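Brurkholm cable snag fault

The Brurkholm cable snag fault was a recurring failure in the Hutsuliak humanoid robot during bedroom tidying trials at the Pidov test flat. It caused the right arm to lock while raised, usually with laundry still in the hand. The fault was first logged on a Tuesday in June and was traced to the routing of the cables outside the arm. No one was hurt.

Background

The trials were run by Vundeck, a firm that fits out robots for care homes. The robot had to pick up clothes and bedding, lift them to mattress height and sort them. Its cables ran along the outside of both arms so that they could be changed quickly. This left slack near the joints, and the slack moved whenever an arm was lifted.

Course of the fault

In a run of 681 lifts, the right arm locked 30 times. In each case a loop of cable had caught on the edge of a joint ring. The motor pulled against it until the current limit was reached, and the controller then held the arm where it was. The hand did not open, as the grip was set to stay closed after a stop. On 2 occasions the arm dropped when power was cut, and the second drop cracked a shoulder bracket.

The lift used in the trials brings the right arm up diagonally to the side of the bed, with the cloth held against the top edge, while the left hand stays open with the palm up.
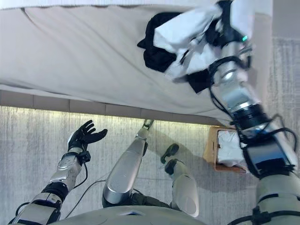
Investigation

Farzana Ghauri, the test engineer, repeated the lift at half speed and found that the slack gathered just before the arm reached full height. An earlier report by Shazia Siddiqui had blamed the joint motor, which was replaced without effect. That report was later withdrawn.

Changes

The cables were shortened and clipped at closer spacing. The controller now lowers the arm slowly after a stop, and staff must keep clear for 30 seconds before touching it. Loose cable on the floor was listed as a separate trip hazard and remained open when the trials ended.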